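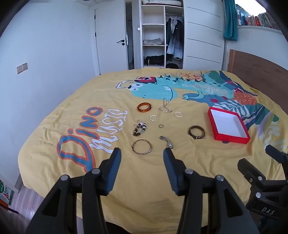
Section 4.2: Choosing a target among small, overlapping objects

January
Doldale Robotics Group

The planner receives a list of candidate objects from the perception module and must choose which to pick up next. In the jewellery task the candidates are small, close together and often ring-shaped, and a patterned cloth beneath them adds edges that belong to no object. Figure 4 shows one such layout, with bangles, a chain, a beaded bracelet and an open red box on a printed sheet.

Our first version, built on the Fistano segmentation library, treated each closed outline as a solid shape and aimed for its centre. For a bangle the centre is bare cloth, so the fingers closed on fabric. We now fit an inner and an outer contour to each candidate. If the inner region matches the colour of the surrounding cloth, the object is marked as a ring and grasp points are placed along the band.

Thin chains remain difficult. Their outline is rarely closed and the fitted contour changes from one image to the next. We keep a short history of 14 images and accept a grasp point only if it stays within 3 mm in at least 11 of them.

The classifier was trained on 3,000 labelled crops. We tested it on 193 crops set aside from the Soler set, none of which shared a background with the training data. Most errors were cloth print marked as an object, mainly where a pale shape had a dark outline.

Figure 4. Jewellery layout on a patterned sheet, with the box to the right of the items.

Grasp points are passed to the Dendari controller, which plans the approach and sets the opening width. Its timing is covered in Section 4.3.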